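From: Ertuğrul Yaman
To: kallum-users
Subject: Re: [kallum-users] Import drops trailing zeros in part codes

On Friday, P. Skarow wrote:

> We moved our parts list over from Pumelier last week and the
> codes came through damaged. Anything like 1765.100 shows up as
> 1765.1 after import, and codes with leading zeros lose them.
> The export file looks fine in a text editor. I have tried the
> import with and without the header row, same result both times.
> Is there a setting for this, or do I have to fix the records
> by hand? There are 300 of them that I know of.
>
> Second question, unrelated: what is the longest edge the
> attachment viewer will keep before it scales a picture down?

There is a setting, but it is not in the import dialog, so it is easy to miss.

Kallum guesses the type of each column from the first 100 data rows. If every value in that stretch parses as a number, the column is stored as a number, and the text form is gone from that point on. 1765.100 and 1765.1 are the same number, so you get the shorter one back. Leading zeros go the same way. The header row has no effect on the guess. It is read separately.

What you want is a column map. Put a plain text file next to the export, same base name, extension .map, one line per column:

code = text
description = text
qty = number
bin = text
updated = date

Columns not listed are still guessed. Names are matched against the header row and case matters, so if Pumelier wrote "Code" with a capital, the map has to say "Code" too. A name that matches nothing is skipped without a warning. I have a patch that logs it, waiting for review since March.

Do not try to repair the existing records by changing the field type in the table editor. That converts the stored number to text and gives you 1765.1 as text. Delete the batch and import again:

1. Open the import log and note the batch number.
2. Run "remove batch" with that number. Records edited after the import are kept and listed at the end.
3. Add the .map file.
4. Import with "match on code" turned off.

Step 4 matters if step 2 kept anything. With matching on, a kept record under 1765.1 will not match 1765.100, but it can match a genuine 1765.1, and then you have merged two different parts. Import first, then compare the kept records with the new ones and move any notes across.

Check the bin column as well. Ours had codes such as 9E2, which the guesser reads as 9 times 10 squared and stores as 900. That one took us a while to find, as 900 was also a valid bin at our site.

On the second question: the viewer scales only for display. The file you attach is stored as is, and "open original" returns it byte for byte. The thumbnail is a separate copy. In my tests a file goes in and comes out with the same checksum. 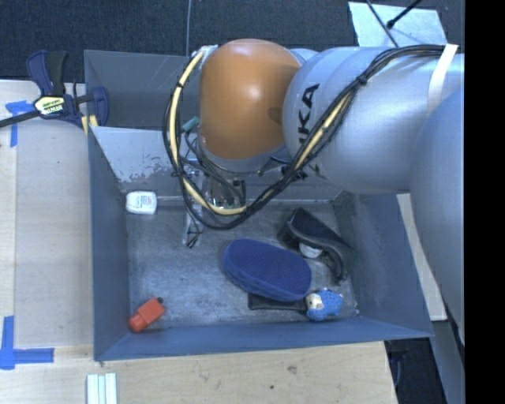 Gray metal bin, KUKA arm

If your originals come back smaller, look at the mail gateway or whatever else sits between the scanner and Kallum. The Erdem connector has its own "reduce on upload" option, and it is on by default in the versions I have used. It is under Transfer, on the second tab.

One more note on dates, as you will hit it next. Pumelier writes day first or month first depending on the locale of the machine that ran the export. The map accepts a format after the type:

updated = date dmy

Without it, Kallum uses the server locale, and any date with a day of 12 or less can be swapped with no error shown. Look for a row with a day above 12 to see which order your file uses.

If the codes are still wrong with the map in place, send the header row, two or three affected lines and the import log. Please paste them as text. The list strips archives.

Ertuğrul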